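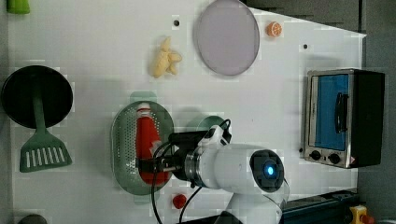 Figure 4.1 A toy kitchen laid out on a white tabletop, with a green colander, a frying pan and a toaster oven.

Chapter 4
Sorting the Kitchen: Sets and Groups

How many ways can you sort a kitchen? More than you'd think, and we're going to try plenty of them! Start with colour. In Figure 4.1 the colander and the slotted spatula are both green, so they make one group. Now sort by use instead. The spatula jumps across to join the frying pan (things we cook with), while the banana bunch lands beside the tomato and the orange slice.

When Marin Spahić tried this chapter with his class in Kaltevcombe, the ketchup bottle started the best argument of the term. Is it food, or is it a container? Have that argument at your own table, and write down both sides.

Before you begin
You'll need a pencil, two loops of string and a handful of toy or real kitchen things. Lay the loops side by side, choose a rule for each one, and keep your rules secret until your partner has had a guess.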